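Print this page | E-mail this page

Small Computer Repair, Unit 6: Inside the Tower

Handout for the bench session. Read it before you come, or at least before you pick up a screwdriver.

Unit 5 was about the outside of the computer, and most of you survived it. Unit 6 takes the side panel off. There is less in there than people expect and it is dustier than people hope. By the end of the session you should be able to name the large parts, say what each one is for, and lay hands on any of them without leaving a thumbprint somewhere expensive.

Before you open anything

Shut the machine down properly, switch off the power supply if it has a switch, and pull the cord. Then hold the power button in for a few seconds to drain what's left. Every term a student tells me the machine was "only on standby." Standby is on.

Put on the wrist strap and clip it to bare metal on the chassis. Clipping it to your own sleeve is a popular variation with no electrical merit.

Lay the tower flat with the removable panel facing up. You want to look down into it like a drawer. Working on an upright tower means that every dropped screw goes to the bottom, and the bottom is where the fan is.

Latches and screws

Office machines are often built to be opened without tools, which means a latch, a lever or a slide. The maker has frequently colored these parts blue, green or purple so that you will find them. You will find them second, after taking out four screws that had nothing to do with it. Look for color first.

The screws you do remove go in the tray, grouped by where they came from. The Farulby trays on the side shelf have 9 compartments and lids that nearly close. Case screws and drive screws look alike until you force one into the wrong hole, after which they look quite different.

What you are looking at

The motherboard is the big printed board that everything else plugs into. Find it first and take your bearings from it. The power supply is the metal box with the label on it, and the label matters: it gives the input voltage and the output on each line, and you will be copying some of it down. Do not open the power supply. It holds a charge after it's unplugged, there is nothing inside it on the syllabus, and I have forms to fill out if you try.

Drives live in a cage or in bays. Memory stands up in slots close to the processor. Expansion cards sit in their own slots and usually show a bracket at the back of the case. Cables go wherever the last person left them. 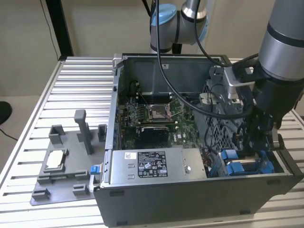

Fig. 6.1. Desktop tower on its side, panel off. CPU socket empty, with the retention bracket and lever raised. Power supply and label at near side.

Find the socket in Fig. 6.1 and then look at the memory slots right by it. They are kept close on purpose. The processor talks to memory constantly and short paths help. Blue turns up at the drive-bay handles and again at a small latch near the power supply, so the paragraph on color wasn't just me filling the page. The maker's name is printed on the motherboard as well. It's a useful habit to check the board for markings, although a name alone will not get you the right replacement part. For that you want the model or part number.

The socket, at some length

An open socket with no processor in it is the most fragile thing you will meet this term, including my patience. On the kind we use, the contacts are in the socket and the processor has flat pads. The contacts are very fine, they bend sideways if anything brushes them, and they do not care to be bent back.

So:

- Nothing touches the contact area. This covers fingers, sleeves, cloths, canned air held too close, and the corner of this handout.
- If the socket will stay empty for more than a minute, put the plastic cover on. The covers are in the Veveck box.
- Hold a processor by its edges, line up the notches, and lower it straight down. It should drop in under its own weight. If you feel the urge to press, you have it the wrong way around.
- Close the bracket, then the lever. The lever takes a fair push and may creak. The creak alarms everyone and is normal.

Thermal paste goes on after the lever is down. We use the Griltach tube, and one small blob in the middle is plenty. Frosting is covered in another department.

Cables

Draw the cables before you unplug them. A sketch with arrows is fine, and a phone picture is better provided you take it before the unplugging (this has come up). Pull on the connector, never the wires, and feel for a clip. If it won't move there is a clip you haven't found.

Loose loops lying across a board do no harm while you work. They do plenty once the machine is running and one has wandered into a fan. Tuck them away before the panel goes back on.

At the bench

Work in pairs, 2 to a machine. One of you has hands in the case and the other writes, and you swap at the halfway bell.

1. Open the case and sketch the layout. Label the motherboard, power supply, socket, memory slots, drive cage and any expansion card.
2. Copy the output ratings from the power supply label.
3. Remove one memory module and put it back. Both clips must end up closed.
4. Remove the drive and refit it.
5. Close up, connect, and power on. If it beeps at you, go back to step 3.

The worksheet is worth 19 points. Two of those are for the screw tray, and they are the two most often lost.

Reading for next time: the Kurup manual, chapter on cooling. Skip the section on water.

Print this page | E-mail this page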